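Pink school backpack, keep or replace? And how do you get hardcovers in without a fight

mesh_pocket_mom
Posted in Bags & Packing, November

Hi all! My daughter has had her pink backpack since kindergarten and I can't decide if it has another year in it. She's started bringing home hardcover library books (plus one Amanham reader she will not be parted from) and getting a book in there is a wrestling match. The bag flops over, the fabric bunches up and I'm left holding the book on top of it like a dope.
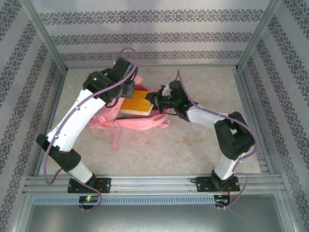 I've tried it standing up against the couch and hanging off a chair, and both times the zipper side folds in on itself. Do you all lay it flat? Is there a trick? I paid 41 dollars for it so I'd love to not buy another one before summer.

Reply from Gimard_fan
Lay it flat, straps down, unzip all the way around and slide the book in spine first. One hand holds the bag open, the other does the book. My kids' bags get packed on the floor every night at 8 and it takes no time.

Reply from thu_quach
Straps down, yes, but I disagree on spine first. The spine is the fat part and it hangs up on the lining. Open edge first, spine up at the top, and she can grab it herself in class.

As for keep or replace, look at the seams before anything else. Dirt specks and grubby piping are just life with a backpack and mostly come out with dish soap and an old toothbrush. Loose threads at a seam are what I'd worry about, even a little tuft. Trim them, don't pull!! Then run a few stitches over the spot. Mesh is the other thing to check, mine always goes at the binding. 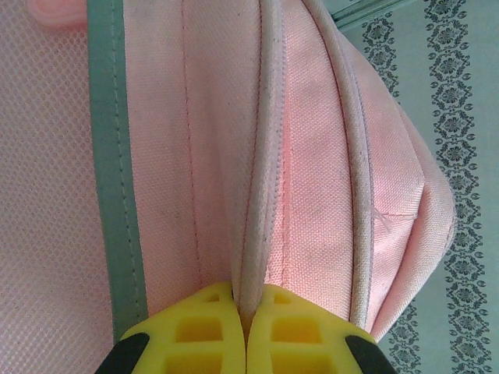

Reply from Abla Hattar
I'm going to be the grump here. Once a seam starts fraying I'm done with the bag. I patched a Nisex one for my son, spent a whole evening on it, and it opened up again three weeks later in the school parking lot. Library books everywhere. For about 20 dollars you can find a decent plain one on clearance.

Reply from thu_quach
Abla, was that a patch or did you go through the seam allowance? A patch on top won't hold with books in there. My sister Đào has sewn up the same bag twice and it's still going.

Reply from Abla Hattar
Patch on top, ok, fair. Still not spending another evening on it lol

Reply from Gimard_fan
Whatever you decide, look for a reflective bit on the front if she walks home. It gets dark so early now. And tuck the straps under when you put it down, I've tripped on a dangling one more than once.

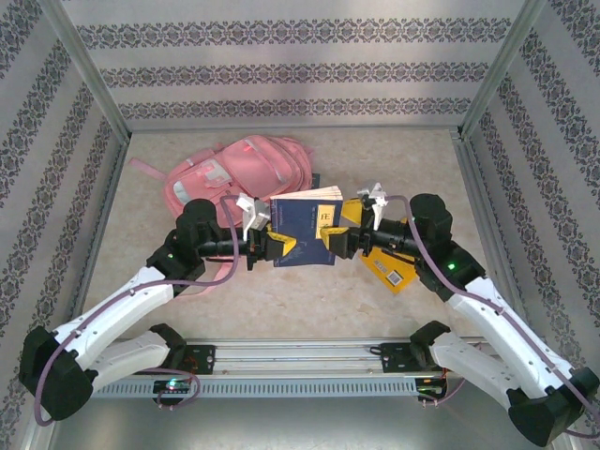
Reply from mesh_pocket_mom
Thank you!! Open edge first worked way better for us, sorry Gimard_fan. I'm going to try the toothbrush thing tonight and sew up the seam this weekend. Does the thread need to be polyester or can I use the regular cotton I have in the drawer?

Reply from thu_quach
Polyester if you can get it. Cotton will do until you do.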